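3.2 Stimulus material

The stimuli were print-style advertisements for a grocery delivery service operating under the coined name Jusus. A coined name was preferred to a real one so that prior brand attitude could be left out of the model. A pre-test of four candidate names had shown that Jusus and Isov were the least likely to call an existing company to mind, and Isov was kept for the filler advertisements.

Each advertisement consisted of a headline, a picture, a block of body copy and the Jusus name set in grey at the foot. Only the headline and the body copy were varied. In the rational condition, the headline stated a price saving and the copy gave delivery times, minimum order value and refund terms. In the emotional condition, the headline referred to sharing a meal and the copy described a family evening without giving any terms. Both versions of the copy were 90 words long and were matched for reading ease. The picture was held constant across conditions and was placed directly under the headline (Figure 2).

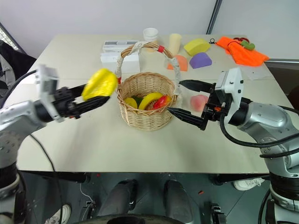

Figure 2. Picture element common to both appeal conditions: wicker basket with toy produce on a white tabletop.

3.3 Participants and recruitment

Participants were drawn from the Deligiannis consumer panel, which covers adults aged 18 and over. Invitations were sent by email in January and two reminders followed at weekly intervals. A total of 3,465 panel members opened the questionnaire and gave consent. Of these, 181 were removed before analysis for failing one or both of the attention checks or for completing the questionnaire in less than a third of the median time. The remaining 3,284 form the sample used throughout Section 4.

Age was recorded in years and was treated as a continuous variable in all main models. Grouped ages are used only for plotting. Quotas were set for age and sex but not for income, and the lower income bands are under-represented as a result. Weighting for income was tried and left the signs and significance levels of the main coefficients unchanged, so unweighted results are reported.

3.4 Procedure

Each participant was assigned at random to one of the two appeal conditions and then to one of two exposure conditions. In the free exposure condition the advertisement stayed on the screen until the participant chose to move on. In the limited exposure condition it was replaced after 27 seconds by a blank page and then by the first question. The limit was taken from the Plarnitz pilot, in which it allowed most readers to finish the headline and part of the copy.

The target advertisement was always shown third in a run of five. The four fillers, all for Isov, promoted household insurance and used one layout. Filler order was randomised. Participants could not go back to an advertisement once it had left the screen.

Time horizon was measured after exposure, using a ten-item scale on which higher scores indicate that the respondent sees the future as open and long. Placing the scale after the advertisements carries the risk that the emotional copy shifts the answers. We tested for this and found no difference in mean time horizon between the appeal conditions.

3.5 Measures

Attitude towards the advertisement was measured with four seven-point items (unpleasant to pleasant, weak to strong, dull to interesting, unconvincing to convincing). Purchase intention was measured with three items on the same scale. Both sets were averaged. Recall was scored from a single open question asking what the advertisement had said. Two coders, who did not know the condition, marked each answer for the presence of the headline claim, the service name and any detail from the copy. Disagreements were settled by discussion.

A manipulation check asked whether the advertisement had appealed more to facts or to feelings. Answers differed between conditions in the expected direction. The difference was smaller among the oldest participants, a point taken up again in Section 5.2.

3.6 Analysis

Attitude and intention were analysed by linear regression with appeal, exposure, age and all their interactions as predictors. Time horizon was then added as a mediator of the age by appeal interaction. Recall was analysed by ordinal logistic regression with the same predictors. Continuous predictors were centred on their means. No participant was excluded after the models had been fitted.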